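Rubber pads on my hand-held gripper are fraying, what to glue on instead? 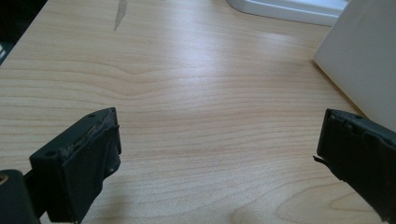 The gripper over my desk. The flap on the right pad is the part that worries me.

posted by Rüdiger Janssen, 14 Aug 2022
Toven workshop forum > Grippers and hands

Hello all. I am building a hand-held gripper at home, with two fingers and a camera on it which looks down between them. The idea is that I carry it by hand and record how I pick up things, and later the same fingers go on a small arm. The arm is not finished, so for now it is only the hand part.

My problem is the rubber on the fingers. On the left one the strip along the inner edge is frayed and scuffed. On the right one the surface has become bumpy, and at the lower corner a thin piece has torn and sticks out. I fixed the rubber with contact glue in June, after cleaning the fingers with a dry cloth.

I have three wishes for the new pads. They should hold a smooth cup without slipping, they should come off again when they are worn, and they should be the same thickness on both sides, so that the fingers close in the middle. Now I have 2 mm rubber sheet. Should I stay with this and only change the glue, or is there a better material? I would like not to print the fingers again — one set took me a whole evening with the sanding.

Annelore Seidel
I had the same trouble on my build and for me it was the edge, not the glue. If the rubber stops exactly where the finger stops, every object which comes in from the side catches it and peels it a little. Cut the strip longer, fold it over the tip and fasten it on the back of the finger, where nothing rubs.

For the material I would take silicone sheet, but please do not use contact glue with it, it will come off in one piece. Use silicone adhesive and leave it under a light clamp for a full day. To take it off later, you cut under it with a flat blade and rub the rest away with your thumb. It is slow work but the finger stays whole.

Also wipe the fingers with alcohol before gluing. A dry cloth only moves the grease from one place to another. And cut both pads from the same piece of sheet, next to each other. My first sheet was thicker at one end and I was looking for the fault in the linkage for two evenings.

Vogler
just use grip tape from a tennis racket. cheap and you change it in a minute

Jendholm
I would be careful with racket tape, it is soft and the fingers will not meet at the same place each time. For picking up cups by hand it is fine, for recording I would not like it.

What works in our shared workshop: we make the pad on a separate thin plate and screw the plate to the finger. I see your left finger already has small holes in the upper face, but I cannot tell from here if they go somewhere useful. On ours the screws come from behind so the heads never touch the object. We glue a few plates at once and keep them in a tin. When a pad tears, you take off two screws and continue.

You would have to take the thickness of the plate away from the finger, so you may have to print again one time. After this you print only plates, and one of ours takes 15 minutes.

For today, cut that loose flap off with a sharp knife, flush with the pad. Do not pull it, the tear will run further into the rubber.

Rüdiger Janssen
Thank you, all three. I will cut the flap now and try the folded strip first, with silicone sheet and alcohol. If it tears again I will draw the plates. Jendholm, which screws do you use, M2 or bigger?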